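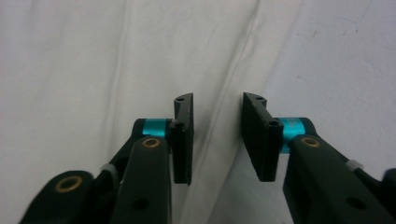

Textured black pads, open position.

Kirier Ballot Sorting Rack

Supplied by Purnbridge Election Equipment

The Kirier is a free-standing rack for the manual sorting of paper ballots at local elections and referendums. It holds eight trays on two levels and is used at the count table after verification. There is no power supply and no software. Counting staff place papers face up in the tray for the relevant candidate or answer, and filled trays slide out towards the supervisor's side for bundling.

Trays are open at the front and at the back. Papers can be inspected by counting agents standing behind the barrier without being handled. Each tray has a label holder on both short sides, and labels can be changed without emptying the tray. For a two-way question such as Yes/No, unused trays should be removed or marked with the blanking strips supplied. Doubtful papers go in the red tray, which fits in any position.

Specification

Layout: 8 trays, 2 levels
Frame: powder-coated steel, grey
Trays: polypropylene, white, plus one red tray included in the total
Weight, empty: 21 kg
Assembly: bolted, hex key supplied
Feet: adjustable, non-marking
Storage: frame folds flat once the trays are out

The rack is heavier than the Zulau model it replaces. The extra weight is in the base, and the rack no longer needs to be clamped to the table. Zulau trays do not fit the Kirier frame. Zulau label holders do, and existing printed labels can be reused.

Paper sizes

Standard trays take ballot papers up to the width of the tray floor, laid lengthways. Long papers, as used where many candidates stand in one ward, need the Pelupessy extension plate, ordered separately. The plate clips to the rear edge and takes no tools. Do not fit it to the upper level when the rack stands next to a walkway.

Folded papers should be flattened before sorting. A stack that rises above the tray wall will catch on the runner when the tray is withdrawn.

Included

Frame, trays, label holders, blanking strips, hex key, printed instruction sheet. Tray lids are not included. Lids are needed if papers are to stay in the trays during an adjournment – check the returning officer's own procedure on sealing.

Hire and purchase

The rack can be bought outright or hired for a single poll. Hire orders are delivered to the count venue or to the council store, whichever is named on the order form. The minimum hire order is 10 racks. Orders for the August by-elections should reach us before the notice of election is published, as stock is allocated by order of receipt.

Spare trays and runners are kept in stock. Frames are not repaired on site.

Contacts

Sales and hire: Hélène MacLeod
Spares and returns: Normand Charbonneau

Page updated Mar 15, 2026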